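Category: Computer hardware | Expansion and internal parts | Repair and reuse

Expansion card

An expansion card is a printed circuit board which is added to a computer to give it a function that the main board does not have, or has only in a weak form. Common kinds are graphics cards, network cards, sound cards and storage controllers. The card is put into a long narrow connector, called an expansion slot, and is held at one end by a metal bracket at the rear panel of the case.

Construction

Most cards have three main parts: the board itself, the edge connector and the bracket. The edge connector is a row of flat contacts along one side of the board, usually covered with a thin layer of gold. The bracket closes the opening in the rear panel and carries the outside sockets, if there are any. Cards which produce much heat have also a heatsink, a fan or a plastic shroud that leads the air over the chips.

Brackets are made in full height and low profile. Many cards are sold with both, and the user changes the bracket with two small screws. A full height bracket does not fit in a slim case, even if the board is short enough.

Slots

Older desktop computers used ISA and later PCI slots. Since the middle of the 2000s the usual type is PCI Express, written PCIe. These slots exist in different lengths, named by the number of lanes, from x1 up to x16. A short card may be used in a longer slot. The opposite is possible only when the slot has an open end. On some boards one slot has another color than the rest; the meaning of the color is decided by the maker and must be looked up in the manual.

Removal and fitting

The computer is switched off, the power cord is pulled out, and the case is laid on its side so that the slots point upward. In tower servers the bracket is often held by a plastic latch or tab and not by a screw. After this is released, the card is taken by its upper edge and pulled straight up. If it is tilted along its length, the contacts can be damaged. Some long slots have also a small catch at the inner end, which has to be pressed first. 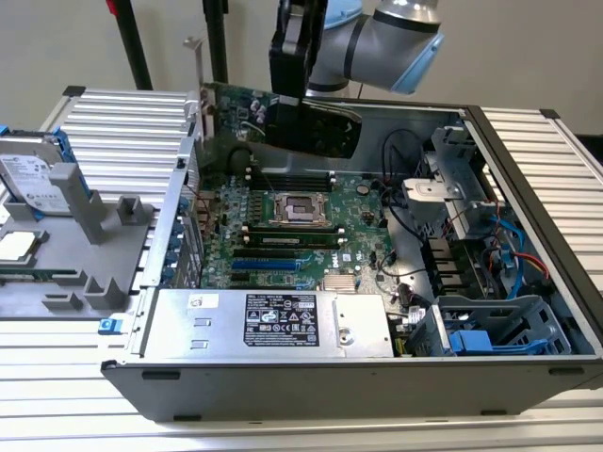
Lucinda Kasprzak remarks in the repair bulletin of Skalleck that the catch is the part she has seen broken most often, and that she would always look for it with a lamp before pulling. In her opinion a card that does not move with light force is still locked somewhere.

For fitting, the same steps are done in the opposite order. The card should sit level in the slot, and the bracket should lie flat against the rear panel. An opening that stays without a card is closed with a slot cover, so that the air follows its planned way through the case.

Reuse

Cards from old servers are often sold again. Dealers such as Flelar sort them by connector type and bracket height, and store them in antistatic bags. Before resale the contacts are wiped with alcohol and a soft cloth.

See also: Motherboard; Memory module; Power supply unit; Slot cover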